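Skorkell Neighborhood Club Opens Sign-Up for Holiday Wreath Subscriptions

01/12/2018

The Skorkell Neighborhood Club is taking orders for its yearly door wreath subscription, which pays for the summer reading program and upkeep of the playground on Durnow Street. Orders can be placed online or by mailing the paper form to the club office.

Subscribers get a fresh wreath for the winter holidays and a dried flower wreath in September. Club members deliver both to the front door and hang them on a hook supplied with the first order. The old wreath is picked up when the next one is dropped off.

Last year the program reached 400 homes, the most since it began. Violeta Garrido, who runs the delivery routes, said the club has added 11 streets on the Pernuvholm side of the creek that were outside the area before.

"People over there have been asking for a while," Garrido said. "We needed more drivers first, and now we have them."
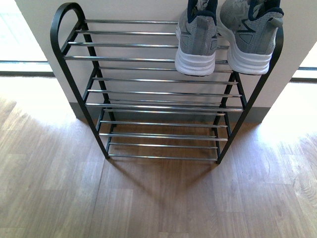

Gray sneakers on a metal shoe rack.

Households may order up to 2 wreaths per delivery. Anyone who wants more, including churches and businesses, should call the office so the extra wreaths can be added to the grower's order. The wreaths come from Lévesque Farm, which has supplied the club from the start.

Subscribers whose delivery address is different from their billing address need to enter both on the form. Several wreaths went to the wrong house last winter — mostly gifts bought by relatives out of town — and the form now has a separate box for the delivery address.

Current subscribers will be renewed at the same address unless they tell the office about a change. Those who have moved within the delivery area can keep their subscription by sending in the new address. Apartment residents should include a unit number and any door code.

Drivers are still needed for 2 of the new routes. Each route takes one morning, and drivers use their own vehicles. To sign up, call the club office or leave a name at the front desk.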